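How Do You Teach a Robot to Fold a Shirt?

Kids' Science Corner - by Signe Sveinbjörnsson
Wednesday, November 27, 2024

Quick one this week, lots to get through. Robots! Specifically robots that learn by being shown.

Try this first. Get a T-shirt. Fold it. Done? How long did that take, a few seconds? Now try to write down every single thing your hands did. Which finger moved first. How hard you squeezed. How far you lifted. When you let go.

Tricky. Most people give up after the first sleeve.

That's the problem robot builders had for a long time. A robot arm does what its program says. Move up. Turn left. Close the gripper. Fine for a car factory, where every car door is the same shape and sits in the same spot. Not so fine for a T-shirt. A T-shirt is floppy. Drop it on the table twice and it lands two different ways.

So somebody has to show the robot instead.

Way number one: hold its hand

Think about learning to write. Maybe a grown-up put a hand over yours and moved the pencil with you. A nice round letter a, over and over.

You can do the same thing with a robot arm. The motors go soft, so the arm can be pushed around easily. A person grabs hold of it and moves it through the job. Down to the cloth, close the gripper, up, across, down, open. The whole time, the robot is keeping notes. Where is my elbow? Where is my wrist? Is my gripper open or shut?

The grown-up name for this is kinesthetic teaching. Say it kin-ess-THET-ick. It just means teaching by moving.

Good things about it: simple, and you can feel what the arm feels. If the gripper bumps the table, you feel the bump.
Bad things: your own arms get tired, and you can end up standing in front of the robot's camera. Then it gets a great view of your sweater.

Way number two: drive it from over here

The other way is remote control. The long word is teleoperation. "Tele" means far away, same as in telephone and television.

At Pranero, the workshop I visited, they have arms in pairs. A small one for the person and a big one for the robot. The small arm is called the leader and the big one is the follower. You squeeze the handle on the leader, the follower closes its gripper. You lift, it lifts. A bit like having a giant puppet but with no strings.

Some teams use a game controller instead. Or a headset and hand controllers, the kind used for video games. I tried a game controller and I was terrible. Knocked a paper cup clean off the table. The leader arm was much easier, I got the hang of it after 3 tries. Well, sort of the hang of it.

One try at a job, from start to finish, gets called a demonstration. Or a demo for short. At the end you put everything back and go again.

And again.

And again. The team at Pranero does 20 demos and then stops for a break. On the day I went they had saved 1238 of them, all for one job with cloth. That's a lot of folding!

What does the robot remember?

Two main kinds of stuff.

First, the moves. Every joint in the arm has a sensor that says how far it is bent. Those numbers get saved many times a second.

Second, the pictures. There's often a camera up high looking down at the table, and a little one riding on the wrist, close to the gripper. The wrist camera goes wherever the hand goes. When the gripper is reaching for something, the little camera sees it from really close up.

The moves and the pictures get matched up by time. So the computer has a giant pile of pairs: when it looked like THIS, the person did THAT.

Then comes the learning part. A computer program goes through the pile many, many times looking for patterns. Cloth looks wrinkly here, person moved left. Edge is between the fingers, person closed the gripper. After enough practise the program can look at a new picture and make a guess about what the person would of done next. It makes the guess, moves a tiny bit, looks again, guesses again. All very fast.

Does it work every time? No way. I watched a robot try to fold a napkin and it folded its own shadow. (It closed the gripper on nothing, lifted the nothing up, and set the nothing down very carefully.) The fix for that is more demos, and better ones, with the cloth in lots of different places.

Why cloth is so hard

Pick up a block and it stays a block. Pick up a sock and it turns into a new shape right away. It can hide part of itself under itself. It can stick to the table. Two layers can look like one.

People mostly solve this with a pinch. You grab a bit, pull it up a little, and then you have something to hold. Robots get taught the same trick. The two fingers come in from the sides, the pads press together, and the cloth pops up in between like a tiny tent.

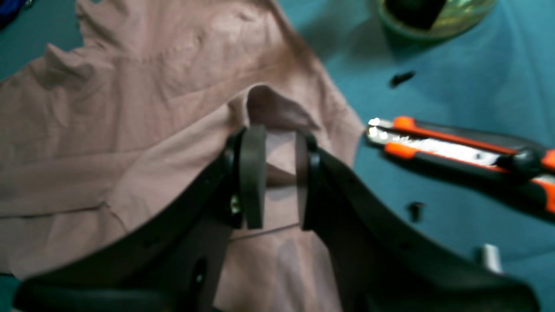

What happens if the person makes a mistake during a demo?
It depends on the mistake. If the cloth slips and the person picks it up again, that demo can be worth keeping, so the robot sees how to recover from a slip. If the whole thing went wrong, the demo is usually thrown out.

Squeeze matters too. Too soft and the cloth slides out. Too hard and it can get stretched or marked. Lots of grippers have rubbery pads for this, same reason your sneakers have rubber on the bottom. Grip!

Try it at home: be the robot

You need 2 people, one dish towel and one pair of kitchen tongs. Ask before you borrow the tongs.

Person one is the robot. Hold the tongs and shut your eyes.
Person two is the teacher. First round, use words only. "Left a bit. Down. Close." See if the robot can fold the towel in half.
Second round, the teacher gently holds the robot's wrist and moves it. No talking.
Swap places and do it all over.

Which round was faster? Which one had more giggling? Now the robot tries it alone, eyes open, copying what it remembers. Move the towel to a diffrent spot and try again. Still works? Then you learned the job and not only the moves.

Words to know

Gripper - the robot's hand. Often just two fingers.
Demonstration - one full go at a job, done by a person so the robot can learn it.
Teleoperation - driving a robot by remote control.
Kinesthetic teaching - moving the robot's arm with your own hands.
Leader and follower - a pair of arms, where one copies the other.
Sensor - a part that measures something, like how far a joint is bent.

Next time: robots that sort mail. Send your questions in before then, and tell me how the tongs went. Drawings welcome too - big ones, small ones, whatever fits in the envelope.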